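Brunton Yard Sound Files
Readme, last touched March 31, 2021

Hi, and thanks for downloading! This folder holds the sounds I use on Brunton, my N scale switching layout, plus the spreadsheet that tells you which sound belongs to which locomotive. I put it all together for my own trains, then two people at a train show asked for a copy, and it grew from there.

What you get

There are 274 sound clips in the main folder, all WAV files, mono. They're sorted into 3 subfolders: engines, horns and bells, and yard noise. The yard noise folder is my favorite (couplers banging, brake air letting go, a crossing bell a long way off) and it's also the messiest, so please poke around before you decide something is missing.

The spreadsheet is called roster. One row per clip, with the file name, the type of locomotive, what it's doing (idle, notching up, shutting down), the length in seconds, and a quality score from 1 to 5. A 5 means I'd play it for company. A 2 means there's wind or traffic on it, but you can get away with it through a tiny speaker. I threw out the ones.

Where the sounds came from

I recorded all of it myself, from public sidewalks and parking lots, mostly along the Zillholm branch where the local freight takes its sweet time. Please don't go onto railroad property to get your own versions. You really don't need to be that close! A cheap recorder with a furry wind cover on it does fine from across the street.

The idle clips are the best ones because a parked engine just sits there and lets you record for as long as you like. The horn clips are short and some of them start a bit late, as I was usually fumbling with the record button.

Getting them onto your decoder

I run Flarov decoders, so the file names follow the Flarov slot numbers. If you have a Faltex board, you'll need to rename things, and there's a second tab in the roster with the Faltex numbers filled in for the engine clips. I haven't done the horns yet. It's on my list, right under finishing the backdrop, which has been on my list since December.

Set your volume low the first time. The notching-up clips are a lot louder than the idles and I never got around to evening them out. In a small N scale shell the low rumble mostly disappears anyway, so I cut the deep bass on anything marked "thin" in the notes column. If you model in HO or bigger, use the ones marked "full" instead, they're much nicer.
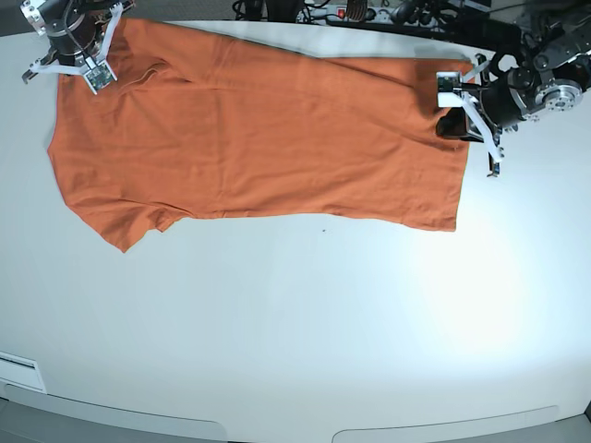 Loops are the other thing people ask me about. Every idle clip is trimmed so the end meets the beginning without a click, at least on my setup. If you hear a click on yours, try a tiny fade at both ends in whatever sound editor you have, and keep the fade really short or the engine will seem to hiccup.

Known problems

A couple of the bell clips have a dog barking in them. They're marked in the notes column and I've grown fond of them, so they stay.

Some of the locomotive types are my best guess. I can tell an old switcher from a big road engine by ear, but past that I was squinting through a fence, so if the type has a question mark after it, I wasn't sure.

The long coupler run in yard noise was put together from separate takes. It sounds right to me, but it isn't one real train, so don't use it if you care about that.

Using and sharing

Use these on your home layout, your club layout, your videos of either one. Please don't sell them or bundle them with something you sell. If you pass the folder along, keep this readme and the roster with it, otherwise the file names won't make sense to anybody.

If you fix up the Faltex horn numbers before I do, send them over and I'll add them to the next version!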